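Home | Checklists | Folding | Log in
May, by Sowmya Shetty
2 min read

Station check, baby clothes set, table 3

Fingertips nearly meet, square: OK. Slight wear on the black, I can live with it!
Seams clear of the linkage: OK, but watch the yellow overlock edges.

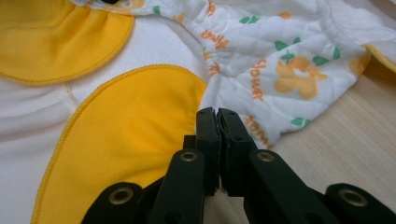
Sowmya Shetty

Cables outside the hands: OK.
Table taped down: OK, both strips (press them again at lunch, please).
Episodes so far: 136 of 900. I'd stop every 40 and wipe the tips.
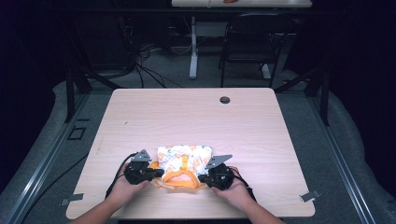 Both jaws at the orange neckband, garment folded.

Open item: Hideaki wants more messy starts. Me too!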